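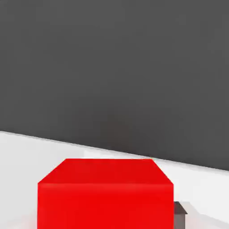
Chapter 6
Food Trails and Regional Routes

Chapter 5 dealt with single attractions: a market, a museum, a restaurant that people will drive an hour to reach. Most rural areas do not have an attraction of that size. They have several small businesses spread over a wide area, and none of them would bring in an overnight visitor alone. A food trail is one way of selling them together.

After reading this chapter, you should be able to:
Define a food trail and tell it apart from a guided tour and a food festival
Describe the three common trail layouts and say which suits a given road network
Work out whether a proposed stop can handle drop-in visitors
Draft a basic member agreement
List the main costs of running a trail in its first season and after

Key terms
anchor stop, connector, drop-in visitor, gateway town, linear trail, loop trail, cluster trail, member agreement, passport, shoulder season

Opening case: The Bodden Valley Trail

Bodden is a farming valley with one state road, a river, and three small towns. Moncrieff, at the south end, is the largest and has the only hotels. Ketura is halfway up the valley, and Wukska is at the north end, where the road climbs out toward the lakes. Before the trail opened, most summer traffic went straight through to the lakes without stopping.

Jean Gourlay ran a bakery in Ketura and served on the Moncrieff area visitor board. Her proposal to the board was short. There were 14 food businesses along the road that already sold to the public in some way, among them a creamery, two cider makers, a smokehouse, and several farm stands. She asked for money to print a map, put up road signs, and hire one part-time coordinator. The board agreed to pay for one season.

The map was printed in a run of 2,000 and left at hotel desks and gas stations. It was gone by the end of June. The board took this as a success, but the coordinator, Fraser Nisbet, was more careful. A map taken from a rack does not show that anyone used it. He had put a passport on the back of each one, with a space for a stamp from every stop, and visitors could trade a passport with five stamps for a tote bag. By the time the season closed, 600 passports had been turned in.

Nisbet entered the stamps from each passport into a spreadsheet. The results were useful and, for some members, hard to hear. The creamery and the two cider makers appeared on nearly every passport. The stops north of Ketura appeared on very few. Visitors were driving up from Moncrieff, eating lunch in Ketura, and turning around. Wukska had three members who had each paid the same fee as everyone else and had seen almost no new customers.

There were other problems. Two farm stands had closed early on several afternoons because they ran out of things to sell. One cider maker was receiving tour buses without notice and had parking for eight cars. The smokehouse had changed its hours after the map was printed, and visitors complained to the hotels, who complained to the board.

We will return to Bodden throughout the chapter. As you read, keep these points in mind: which of the problems came from the layout of the trail, which came from the members, and which came from the way the trail was run?

6.1 What a Food Trail Is

A food trail is a marked and promoted route linking places where visitors can taste, buy, or learn about food and drink from a particular area. The places are independently owned. Visitors travel the route on their own schedule, usually by car, and pay each business directly.

Each part of the definition matters. A guided tour may visit the same businesses, but it has a leader, a fixed departure, and one ticket price. A festival may feature the same products, but it happens in one place over a few days. A trail is open for a whole season or a whole year, and the organizer has little control over who comes and when.

That lack of control affects the members most. A restaurant is built for drop-in visitors, meaning people who arrive without a booking. A working farm is not. When a farm joins a trail, somebody has to be there during posted hours, there has to be a safe place to park, and there has to be a restroom or a clear sign saying where the nearest one is. Many producers underestimate this. They think of the trail as advertising and do not plan for the labor.

6.2 Three Layouts

The linear trail follows one road from end to end. It is the easiest to sign and the easiest to explain. Its weakness is the one seen in Bodden: visitors who start at one end often turn back before they reach the other. Linear trails work best when there is a good place to sleep at both ends, or when the road is already a through route between two cities.

The loop trail starts and finishes in the same place, normally a gateway town with hotels and restaurants. Traffic is spread more evenly because visitors do not pass the same stops twice and have no reason to turn around. A loop needs a suitable return road. If the return leg is much slower or has few stops, visitors will treat the trail as a linear one.

The cluster trail has no fixed order. Stops are grouped around several towns, and the map shows each group as a half-day outing. This layout suits large areas where the whole trail could not be covered in a weekend. It takes more planning by the visitor and usually needs a better website.

Total distance should be considered together with layout. Bodden is 74 miles from the first stop to the last. At the posted speeds, a visitor can drive that in under two hours, and on paper it looked like a day trip. With four stops and lunch, it took most people until late afternoon to reach Ketura. When you estimate the time needed for a trail, allow at least 40 minutes per stop, and then add the drive back to the hotel.

6.3 Anchors and Connectors

Stops on a trail do different jobs. An anchor stop is one that people would visit even if the trail did not exist. It has long hours, plenty of parking, and something to do for an hour or more. A connector is a smaller stop that gets its visitors from the traffic between anchors.

A common mistake is to place all the anchors near the gateway town. Businesses there tend to be larger, so it happens without anyone deciding on it. The far end of the trail is then left with connectors only and has nothing to draw people up the road. In its second season, the Bodden board helped one of its Wukska members, a trout farm, add a lunch counter with covered seating. It was the most expensive item in the budget, and several members near Moncrieff objected to paying for it. Section 6.5 looks at how the fee structure was changed in response.

Check Your Understanding

Explain why a printed map is a poor measure of trail use. Name two better measures and give the cost of each in staff time.

Using a road map of your own county, sketch one linear trail and one loop trail that share at least four stops. Note which stops would be anchors.

A honey producer wants to join a trail but can open only on weekend mornings. Write a short letter accepting or declining the application, and state the terms you would offer.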